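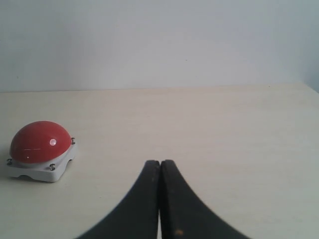

Wiring a call button into a meeting room, workshop counter or reception desk is a low-voltage job and can be done in an afternoon. The procedure below covers a single momentary button, a buzzer and a 12 V DC supply. The type of button matters less than people expect, but a large red dome on a squarish white base is easy to find by feel and leaves room for a palm or an elbow. Small doorbell buttons work electrically and are harder to use for anyone with limited grip.

Parts

Momentary push button, normally open contacts
12 V DC buzzer, continuous tone
12 V DC plug pack, 500 mA or higher
Inline blade fuse holder with 1 A fuse
Two-core figure-8 cable, 0.5 mm² or heavier
Lever connectors, two-way
Adhesive cable clips

Check that the button is momentary before buying. Latching buttons are sold in the same housings and will hold the buzzer on until pressed a second time. The contact block is usually marked NO (normally open) or NC (normally closed). Only the NO pair is used.

Do not use this circuit as an emergency stop. It signals a person and does not isolate any equipment.

Planning the run

Measure the cable path along skirting boards and door frames, including the vertical drops, and add half a metre at each end. Voltage drop is not a concern on runs under 20 m at this load. Keep the cable clear of mains wiring. If it has to cross a mains cable, cross at a right angle.

Set the button within seated reach. On a shared table, place it a hand's width in from the edge so that it does not get bumped by chairs or bags.

Wiring

1. Leave the plug pack unplugged until step 7.
2. Cut the output plug off the supply lead and strip 8 mm from each core. Identify positive with a multimeter later if the insulation is unmarked.
3. Join the positive core to one side of the fuse holder.
4. Join the other side of the fuse holder to one NO terminal on the button.
5. Run a core from the second NO terminal to the red lead of the buzzer.
6. Join the black lead of the buzzer to the negative core of the supply.
7. Tug each connection, plug in, and press the button. The buzzer should sound only while the button is held down.

Faults

No sound: check the fuse first, then measure across the buzzer leads with the button held. A reading near 12 V means the buzzer has failed or is connected in reverse.

Constant sound: the NC pair has been used, or the button is a latching type.

Faint or broken sound: usually a strand of copper caught outside a connector. Strip the core again and remake the joint.

Labelling

Mark both ends of the cable and the plug pack. Our format is room, device, number, for example HAKALA-CALL-1. Write the fuse rating on the holder in permanent marker.

Revisions

May 5, 2026: cable size corrected in the parts list (N. Bajpai). Step 2 reworded after a query from Sylvie Vachon regarding unmarked supply leads.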